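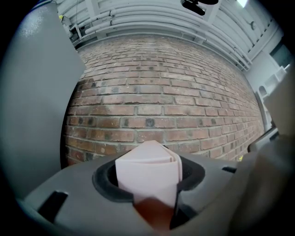 The Melnychuk handheld gripper was compared with the older Kedico unit during June at the Tritavberg workshop. Both were run through the same list of grasps, and 2636 recordings were kept after sorting. The fisheye lens takes in both gray fingers, the molded body and the brick wall from behind the body up to the white pipes. The courses of brick bow strongly toward the edges - a convenient check on the lens model, though we used a printed grid for the calibration itself. Corners go fully black and were masked before training.

Folded paper was the hardest material on the list. It creases at low force, and the pink piece standing in the rubber-lined opening has several layers, so the edge position is ambiguous from most angles. Neither unit reached the target rate on it. The Melnychuk scored 46 percent. 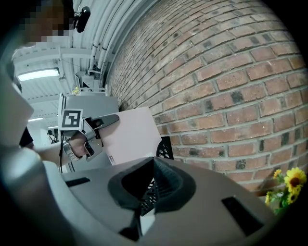 Text and pictures: Zoneck bench notes
July 23, 2020

Second gripper in hand, black fingertips pointing up and to the right, with the square marker mounted on top. The pale board stands upright beside it. Tracking used the marker only as a cross-check; pose came from the onboard camera and inertial data.

Marker dropout was highest when the wrist rolled past the point where the pattern turned edge-on to the other unit. Moving the mount forward by 2 cm helped a little. The cable below the marker needs a proper clip - taped for now.

Exposure was fixed for all runs. With auto exposure, the ceiling lights pulled the wall and the housing too dark, and over 3355 frames had to be dropped from the first batch. Raw logs are on the Tritavberg server under the Kedico folder, both units together.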